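Sekia Introduces Hand-Held Grippers for Garment and Linen Staff
1 Oct 2026

Sekia, the linen and garment care company, has begun moving part of its folding staff into a new role recording handling work for automation. The program started in July at the Lò site and is run jointly with Trisico, which supplies the equipment and the software.

Staff in the new role handle bedding and clothing with a gripper in each hand. The recordings are used to train the robotic folding line that Sekia plans to install at its Florken plant next year.
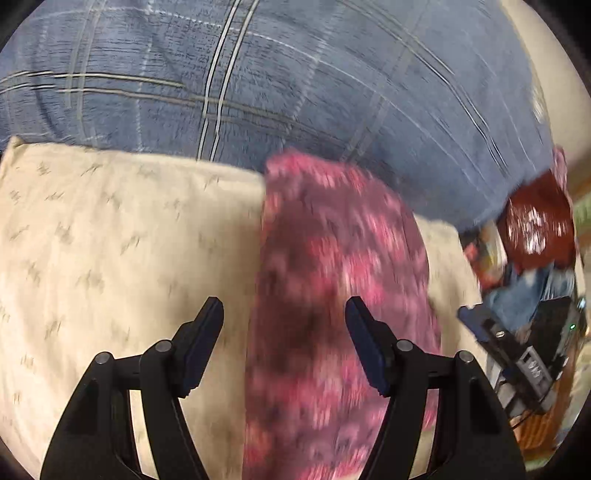 Of the 687 employees in the folding department, 257 have completed the introductory course. Participants keep their existing pay grade and receive a supplement for each recorded shift. Recording shifts are limited to four hours, with a break every 40 minutes, after early participants reported tired wrists.

"Our people know how a collar should lie and where a sleeve will catch," said Nhung Tạ, head of operations at Lò. "That knowledge now has a place in how the new line is built."

The company has logged some 2,856 handling sessions to date, of which 2,529 were accepted by Trisico for use in training.

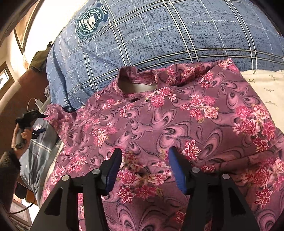 A floral garment is handled with grippers on a bed.

Employee representatives have asked for written terms on staffing once the Florken line is running. Sekia said it will present a proposal before the line is installed and that enrollment in the course remains optional.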